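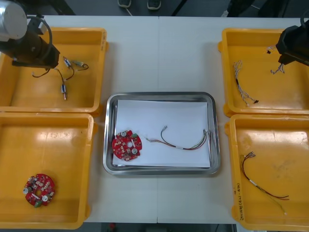 Component sorting

Workshop > Methods > Component sorting

Component sorting is the separating of small electrical parts by type before assembly or recycling. At its simplest it needs a table, a few open bins and a tray.

Layout
Bins usually stand at the edges with a shared tray in the centre. Yellow or orange plastic is common – dark leads and bare metal show up well on it. A sheet of white paper in a metal tray does the same for circuit boards. Wired parts are kept apart from boards, as leads tangle easily. 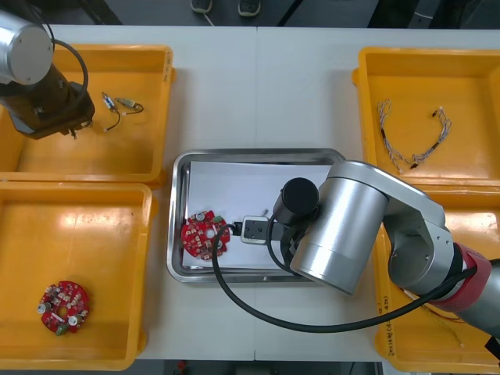 Areck argues in the Loletti handbook that lining the tray is wasted effort, and that a bin for each part matters more. The Trindade guide recommends both.

Solenoids
A solenoid has a coil, a metal housing and a sliding plunger, often with a return spring. Springs can catch on neighbouring parts, so solenoids are best laid in a single layer.

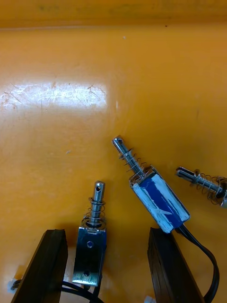 Small solenoids with metal plungers on an orange surface.

Related articles
Anti-static storage
Parts bin
Rendimen labelling system
Wire colour codes

Last updated: Tuesday, September 29, 2026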